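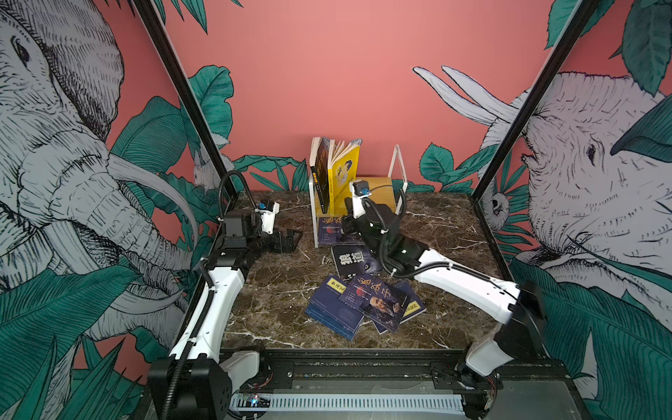
One reader wrote to us last winter to say that she had read every wallpapering guide she could find and still had no idea how many rolls to buy, and would we please just tell her in plain words. Her letter is the reason this page exists, and it has grown a good deal since then, as these things do. We have kept it in the order the questions tend to reach us at the counter in Dostgate, so if yours isn't near the top, do keep scrolling.

Last updated 2024-10-11

How many rolls do I need?

Measure the height of the wall from skirting to ceiling and add 5 centimetres at the top and the same again at the bottom for trimming. That is the length of one drop. Divide the length of your roll by that figure and ignore whatever is left over, and you have the number of drops you'll get from each roll. Then measure along the walls, divide by the width of the paper, and round up. Drops needed divided by drops per roll gives you your answer, and after that please buy one more roll than the answer says. We will take it back unopened, so it costs you nothing but the bus fare.

If your paper has a pattern, read the next bit first.

What is a pattern repeat, and why does it eat so much paper?

The repeat is the distance from one bit of the design to the next identical bit further down the roll. With a small sprig it hardly matters. With a big picture design (elephants and great teal leaves on coral pink, say) it matters very much indeed, as you can't start each drop wherever you like. You have to slide the paper along until the trunk meets the trunk and the leaf meets the leaf, and the piece you slide past often ends up in the bin. Before you divide anything, round the length of your drop up to the next full repeat. It looks wasteful on paper, if you'll excuse me, but it comes out right on the wall.

A half-drop match is the one where the design steps down by half a repeat with every new length. If you cut from two rolls at once, taking the odd drops from one and the even drops from the other, you'll waste a lot less. I did my own landing the other way, many years ago, and I still have a drawer lined with the leftovers.

Do batch numbers really matter?

They do, and I wish they didn't. Two rolls of the same design from different batches can look identical in your hands and quite different side by side in daylight. Check the number on every label before you cut anything at all. If you find you've got an odd one out, bring it back, or use it behind a wardrobe or inside an alcove where a slight change of shade won't trouble you. Online orders from us are always sent from a single batch, and if we can't manage that we ring you before anything leaves the shop.

Do I have to strip the old paper first?

Nearly always, yes. I know it's a miserable job. New paper over old will sometimes hold for years and sometimes let go in a week, as the fresh paste soaks through and loosens whatever is underneath. Score the surface lightly, soak it with warm water and a drop of washing-up liquid, go and have your tea, and then soak it again. Most people start scraping too soon. If you have a whole house to do, we hire out steamers by the day, and the deposit comes back to you when the steamer comes back to us.

Vinyl papers usually peel away in two layers. The printed top comes off dry, which is rather satisfying, and leaves a thin backing on the wall. People do sometimes hang straight over that backing. If it's sound all over and there are no lifted corners, you can too, but run your palm over every inch of it first.

What is sizing, and can I skip it?

Sizing means brushing a thin coat of watered-down paste (or a proper size) over bare plaster and letting it dry before you hang anything. It stops the wall drinking the water out of your paste, and it gives you some slip, so you can nudge a drop sideways without tearing it. Please don't skip it on new plaster. On a painted wall you can generally leave it out, though shiny paint wants a rub down with fine sandpaper.

Which paste should I buy?

Look at the label on the roll and see whether it says paste the wall or paste the paper. For the first kind we sell Dogar ready-mixed, which comes in a tub and keeps well as long as you press the lid down properly. For the second kind a packet paste mixed in a bucket is perfectly good and a fair bit cheaper. Add the powder to the water, never the other way about, and stir for longer than you think you should. Lumps show.

Paste-the-paper types need to rest once they've been pasted and folded. The label tells you for how long, and the important thing is to give every drop the same rest. A drop that has soaked for longer will have stretched a little more than its neighbour, and then nothing lines up by the time you reach the skirting.

Where do I start in the room?

For a plain or small pattern, start beside the main window and work away from the light. For a large design, start in the middle of the wall you look at most, usually the chimney breast or the wall behind the bed, so that the best bit of the picture sits in the centre. Hang a plumb line and pencil it in. Don't trust the corner, the door frame or the ceiling to be straight. In the old terraces round here none of them are!

Your last join will not match, by the way. It can't, except by great good luck. Try to have it fall above the door or in a dark corner.

How do I get round a corner without a crease?

Never carry a full width round. Measure from the edge of your last drop into the corner at the top, middle and bottom, take the largest of those, add a small overlap, and cut the strip to that width. Hang it, smooth the overlap round on to the next wall, then drop a new plumb line and hang the offcut over the overlap. You may lose a sliver of pattern. With leaves you'd never notice, but stripes are less forgiving, and I do steer first-timers away from stripes for that reason.

What about sockets and switches?

Turn the electricity off at the mains before you start on them, and do it in daylight so you can see what you're about. Let the paper hang over the socket, make a diagonal cut to each corner, trim the flaps and tuck the edges in behind the loosened faceplate. Foil and metallic papers must never go behind a faceplate. Trim those neatly around the outside.

There are bubbles. Have I ruined it?

Almost certainly not. Leave it overnight. Small bubbles usually pull flat as the paper dries, and poking at them while it's damp does more harm than the bubbles would. Any that are still there after a couple of days can be slit with a sharp blade, fed a little paste on a fine brush, and pressed down with a clean cloth.

Can I paper a bathroom?

You can, with a vinyl and with a window or fan that gets used. Keep it well away from the shower itself. We don't recommend the Elura range in bathrooms, lovely as it is, because it's an uncoated paper and will mark if it's splashed.

Do you send samples, and how large are they?

Up to four free, by post, on A4. For the very large designs A4 may well show you nothing but a bit of ear, so we keep full lengths hanging in the shop and in our smaller branch at Verkberg. Ask and we'll unroll anything we have.

Can I return rolls I didn't use?

Yes, within 112 days, with the wrapping still sealed and your receipt or order number. Cut rolls can't come back, I'm afraid, though schools and playgroups are often very glad of them. Special orders and made-to-measure murals can't be returned unless there's a fault.

Please check each roll for faults before cutting it, and stop after three drops to have a good look from the doorway. If something is wrong with the print, that is the moment to ring us.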